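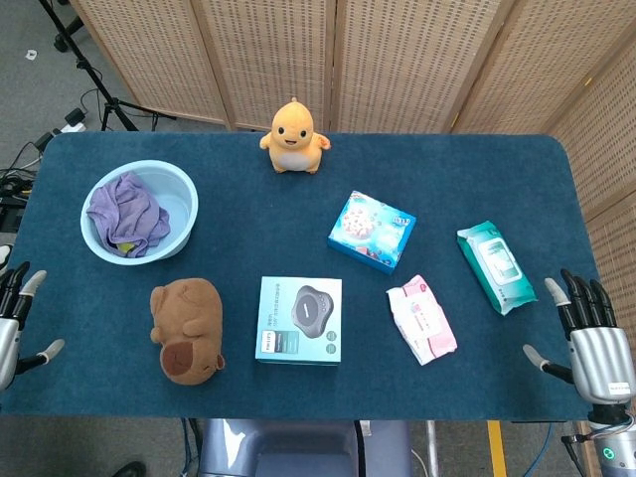 What cloth for a sorting table? Felt collects everything

Asked in Home and Storage

I sort donated things for a small toy and household swap in Gatwood. We have one big table with rounded corners and it has dark teal felt on top, glued by the person who had the table before. I do the sorting in the evening, usually after 6, when the hall is quiet.

On it comes everything together. Plush toys, a plastic basin, cloths, wet wipes, small boxes, sometimes electronics still in the box. I put all of it on the felt, look at each thing, and decide if it goes to the toy shelf, the household shelf or the box for recycling.

My problem is the felt. It is nice because nothing slides and small things do not roll to the floor. But plush toys leave fibers on it, and the light ones are visible on the dark color very much. I brush it and the fibers go deeper. Also I am afraid of the wet wipes, if one package is not closed well it can leave a mark, and I do not know what is in the liquid.

I have three questions inside one, I hope it is allowed:

Should I remove the felt, or cover it with something?

How do you clean plush toys that you do not know the history of? Most of ours have no label anymore.

Do you accept opened packages of wipes at your swaps? In the last month we received many and I don't know if it is correct to give them further.

I can spend a little money but not for a new table. The top under the felt I have never seen, so maybe it is ugly or damaged. Thank you for reading, my English is not perfect.

Answer 1 (accepted by the asker)

I would keep the felt and cover it. I had the same situation with a craft table and I removed the felt too fast. The glue stayed on the wood in hard yellow spots and I worked 2 weekends with a scraper. If you do not know the top, leave it in peace.

For the cover, buy clear table vinyl from a roll, the soft type. Cut it a bit larger than the table and round the corners with scissors following the edge. Let it lie flat for a day before you cut, it comes from the roll with waves. Things will slide a little more than on felt, but you can wipe it with soap and water and no fiber stays. When you want the soft surface again, for example for glass or for something with a screen, you roll the vinyl away.

The fibers that are already inside the felt: use a rubber glove, a little damp, and pull your hand always in one direction. The brush is wrong because it pushes. A lint roller also works but you will use many sheets.

About plush toys. My order is like this. First I press the whole toy with my fingers and feel for something hard, like a battery box or a music part. If there is one, it does not go in water, I clean only the surface with a cloth and a little mild soap. If there is nothing hard, it goes in a pillow case, closed with a knot, in the machine on the cold gentle program. Dry it in the air, lying down, and turn it a few times. The thick ones need long — a big round toy can feel dry outside and still be wet in the middle. Never the hot dryer, the fur becomes rough and you cannot repair it.

Check the eyes also. Pull on them, not shy. Small eyes that come loose are a danger for babies, and we put such toys in a separate bag for sewing.

Keep the basin for work, if you can. We use one for the cleaning cloths, so they do not lie between the donations and nobody gives them away by mistake. It happened to us with a good towel.

Answer 2

In Korkgate where I help, the rule for wipes is simple: sealed yes, opened no. Even when the flap looks good you can't know how long it was open. They dry from the side, and the person who takes them home is disappointed. Look at the printed date too. If the text is in a language you do not read, the date is normally still in numbers, but attention, the order of year and month can be different, and sometimes it is the production date and not the end date. When we are not sure we use them ourselves to clean shelves.

Same rule for food boxes. If there is a picture of a cake or something sweet on the box, open the question first if it is food or a toy. We had one time a soap that looked exactly like a cookie and it stood on the snack shelf for a whole afternoon!

For boxed electronics, open the box every time. Check that the thing inside is the same as in the picture, and that the cable is there. We write on a paper strip "tested" or "not tested" and close it with a rubber band, no tape, because tape takes the print off.

I don't have an opinion about the felt. Ours is a normal table.

Answer 3

just put an old bed sheet over it and wash the sheet. costs nothing. we do it since 9 years

Comment from the asker, under Answer 1

Thank you, I bought vinyl at Fortin, the thin one because the thick was finished. The waves are still there after one day, so I put heavy books on the corners and I wait more. The glove works very well on the fibers, I am surprised how much came out. I will try the sheet also for the days when we have only plush.

Comment under Answer 1

The thin one can stick to itself if you roll it warm. Put baking paper between.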